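Set theory text for self-study: Dulico or Chowdary?

ordinal_k
I have two years of undergraduate math (analysis, linear algebra, one proof course) and want to get through basic set theory by October. The choice is between Dulico's Sets and Orders and Chowdary's Foundations. Which has the better treatment of transfinite recursion?
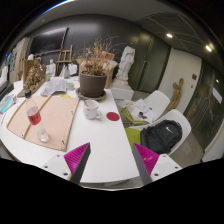 Re: Dulico or Chowdary?

pverma_top
Chowdary. Recursion is stated for classes and proved in full in chapter 3. Dulico proves it only for well-ordered sets and leaves the general case as an exercise with no hint.

nullset_30
Disagree. The Chowdary proof uses Replacement two sections before the axiom is stated. A reader working alone will not catch that. Dulico's restricted version is enough for ordinal arithmetic if you fix an upper bound first.
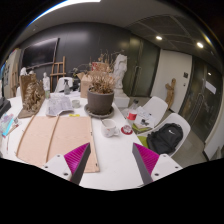
The exercises also matter. Dulico grades them by difficulty, and the ones on cofinality are worth doing twice. Chowdary's are mostly routine checks.

pverma_top
Replacement is stated informally in chapter 1, so the proof is not circular. The order of presentation is poor, I agree. I would still not give a beginner a book that skips the class version.

ordinal_k
Does either one cover Zorn's lemma without ordinals?

nullset_30
Dulico, in an appendix. It goes through chains directly and takes 2 pages. For a longer account, see the Sosel lecture notes. Doaa Cherkaoui's review compares all three, copied below.
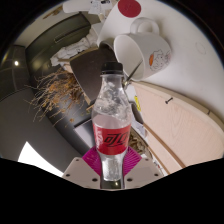
VELTARI, 2024-01-15
Dulico is the more careful text and Chowdary the more complete one. Neither defines cardinality without Choice, and Sosel does so only in passing. Readers who intend to continue to forcing should start with Chowdary.

pverma_top
Which is my point.

nullset_30
The original question did not mention forcing.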